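Home Products Work Cells Demonstrations Support Contact

Plindance Two-Arm Work Cell: Equipment and Demonstration Information

The Plindance is a two-arm work cell for handling soft and irregular goods. It is built by Wosance and is on permanent display at the Azimi demonstration hall, where it may be seen in operation during scheduled visits and at the open day held each April. The following information covers the equipment on view, the tasks performed before visitors, and the arrangements for attending.

The cell is intended for organizations that pack, unpack, sort or inspect items which do not hold their shape. Bags, pouches and garments have long been handled by hand, even in facilities where rigid cartons are moved entirely by machine. A fabric item settles differently each time it is put down. Its straps fall where they fall, and its openings may face any direction. The Plindance was designed with such items in mind, and the demonstration program uses them throughout.

Visitors are asked to note that the work shown is ordinary work. Items are placed in the cell by the session operator in whatever position is convenient, and the arms proceed from there. A task that fails is repeated or abandoned at the operator's discretion, and the operator will say which of the two has been decided. Sessions are not edited or rehearsed for a particular audience.

The zipper task

The main task in the current program is the opening and closing of a zippered bag. It calls for one gripper to find and hold a small pull while the fabric around it is kept under some tension. Most visitors with experience of luggage, school supplies or returned goods will recognize the difficulty at once. A pull that lies flat against a pocket presents very little to grasp, and the track it runs on will bend if the bag is not supported.
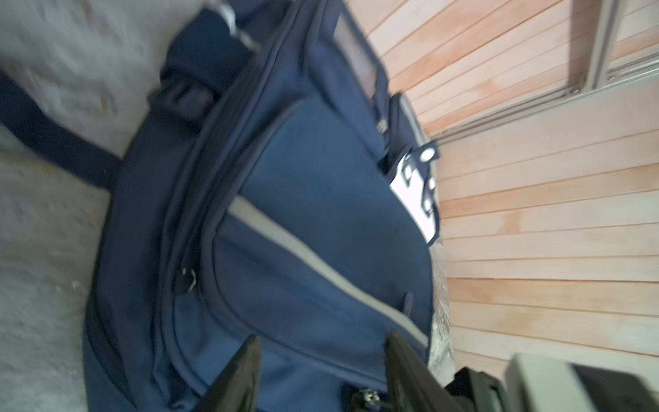 Each arm of the Plindance carries a small camera at the wrist, and the picture from either camera can be sent to the hall display on request. The wrist view is useful mainly at close range. It moves with the gripper and therefore keeps the fingertips in sight while they approach the work, which a camera outside the cell cannot always do. It also gives a fair idea of how much lies near the target without being part of it. On a navy bag with a loose shoulder strap stretched out across the floor, a paper tag standing up at one edge and more than one metal pull, the operator must be specific about which pull is meant. Visitors watching the display often find it helpful to follow a fixed mark on the bag, such as the light gray stripe over the pocket, as the picture shifts. Rapid arm movement will blur the wrist picture, and this is normal.

Instructions are given through Allow, the operating software supplied with every Plindance cell. Allow holds a library of 259 recorded tasks, each of which may be used as it stands or combined with others. The operator selects a task, confirms the items in the cell, and starts the run. Both arms may be driven together or one may be held in place while the other works. The software also keeps a plain record of each run, including its start time, the task name, the outcome entered by the operator, and any stop.

Purchasers may record tasks of their own. Training in this part of the software is provided at installation and may be repeated at the Azimi hall by arrangement. Experience to date suggests that staff who already pack goods by hand learn to record tasks quickly, and that they are well placed to judge whether a recorded movement is sensible.

Grippers and fingers

The standard Plindance gripper has two fingers. These close on an item from either side and can be set to one of several levels of force through Allow. The low setting is used for thin packaging and light fabric. The higher settings are reserved for handles, straps and firm-sided containers. Fingers are replaceable, and a change of fingers can be carried out by one trained person with the cell powered down.

Finger surfaces should be inspected after every 1000 cycles. Worn surfaces are the most frequent cause of slipping on metal pulls, and the service desk will normally ask for the date of the last inspection before discussing any other fault. Inspection consists of cleaning both fingers, checking each for chips or rounding at the tip, and closing them on the gauge card supplied with the cell. A replacement set is included in the initial delivery.

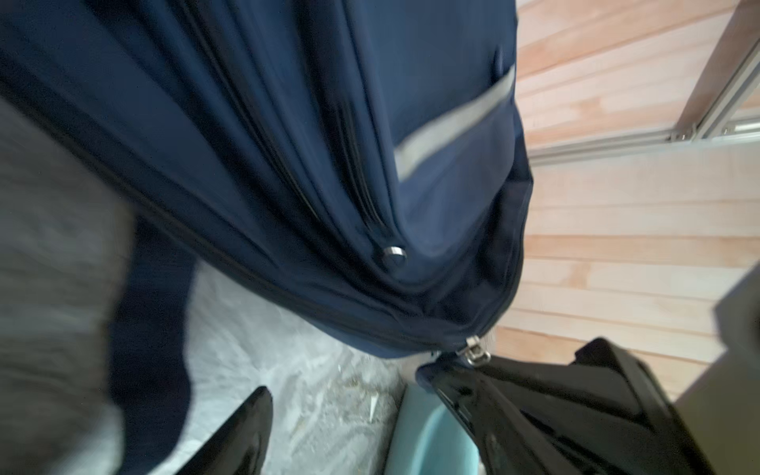 The force setting also governs how the arms behave when an item resists. If the set force is reached before the movement is complete, the arm holds its position and Allow reports the condition to the operator, who may continue, release or stop. This is demonstrated at every session. It is a routine part of handling fabric, and visitors should expect to see the arms pause from time to time. A pause does not indicate a fault unless the operator states otherwise.

Questions about gripper force are among those most often put to demonstration staff. Figures for a given material depend on its weight and finish, on the state of the fingers and on the speed of the movement, and staff have been asked not to quote them from memory. Organizations with a particular item in view are encouraged to bring samples. These should be clean, empty of personal property, and free of sharp edges or liquid contents. Two or three samples of the same item are preferred to one — a second sample allows the task to be tried again at once if the first is damaged.

The work area

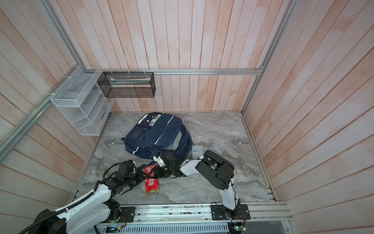

The Plindance is delivered as a complete station, with both arms mounted on a single aluminum base platform. The platform weighs 198 pounds without the arms and should be moved only with the lifting points fitted. The walls of the work area are not part of the standard supply, and purchasers may fit their own panels to suit the room. At the Azimi hall the area is enclosed on three sides by vertical wooden planks, with aluminum rails along the corners. A black mesh basket hangs from the rail at the back and a white wire rack is fixed to the left wall, so that both the floor and the rails may be used in a task. Items for a session are laid out within reach of the arms. A session built on the backpack may include smaller articles placed beside it, among them a clear plastic bag of slender items and a red package with white lettering. Articles of this kind were chosen for their differences in stiffness and surface.

Purchasers planning their own enclosure should allow for access to the base from the front. Cables must have room to move with the arms through their full travel, and nothing should be hung from an arm or its cables. Wall fittings must be secured before the first run. Any change to the position of a rack or basket must be entered in Allow before work is resumed, and the operator should then carry out one slow run with the area clear of other persons.

Lighting requires some attention. Glossy packaging and clear plastic return bright reflections that alter as the wrist cameras move, and a strong overhead source directly above the work area will make this worse. Even light from two sides is recommended. Dark fabric needs more of it than light fabric does, and folds in dark fabric may hide small fittings altogether until the item is turned.

The demonstration session

Sessions at the Azimi hall begin at 10:30 a.m. and 2 p.m. on demonstration days and follow the same order. The operator introduces the cell and explains the stop controls. The zipper task is then run, followed by a handling task with smaller items. After a short interval, visitor samples are tried in the order in which they were registered. The remaining time is given to questions.

Attendance is limited to 13 visitors per session. This allows everyone to stand at the viewing line and see into the work area without leaning over the barrier. Larger parties will be divided. Children under school age cannot be admitted to the viewing line, though they are welcome elsewhere in the hall during the April open day.

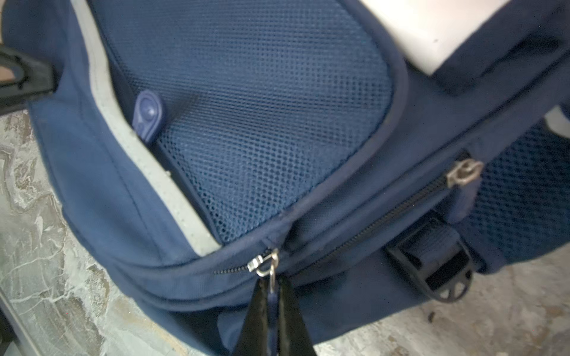 Wrist camera view. The gripper fingers at a ring pull on the backpack used for the zipper task.

Sessions are directed by Akinyi Kashindye, demonstration manager at Azimi, to whom requests for group visits should be addressed. Requests should give the name of the organization, the number of persons attending, and a description of any samples to be brought. Schools and colleges should also state the age of the students. A reply will be sent confirming the session and the entrance to be used.

Visitors may take photographs from the viewing line. The use of flash is not permitted while the arms are in motion. Long hair, scarves and lanyards need not be secured behind the barrier but must be secured by anyone invited forward to place a sample, and samples may be placed only when the operator has stopped the cell and given verbal permission.

Persons using wheelchairs have a reserved position at the left of the viewing line, and a seat can be provided at any point on request. Printed copies of the operator's introduction are available at the hall desk in large type.

Ordering and further information

The Plindance is supplied with two arms, two grippers with wrist cameras, one replacement set of fingers, the base platform and a license for Allow. Installation and the first training course are included. Enclosure panels, racks and lighting are quoted separately upon receipt of a floor plan. Attendance at a demonstration is not required before an order is placed, but organizations handling unusual materials are advised to attend with samples before settling on a configuration.

Quotations are issued by the Wosance sales office. Inquiries concerning visits, samples and the open day should be sent to the Azimi demonstration hall.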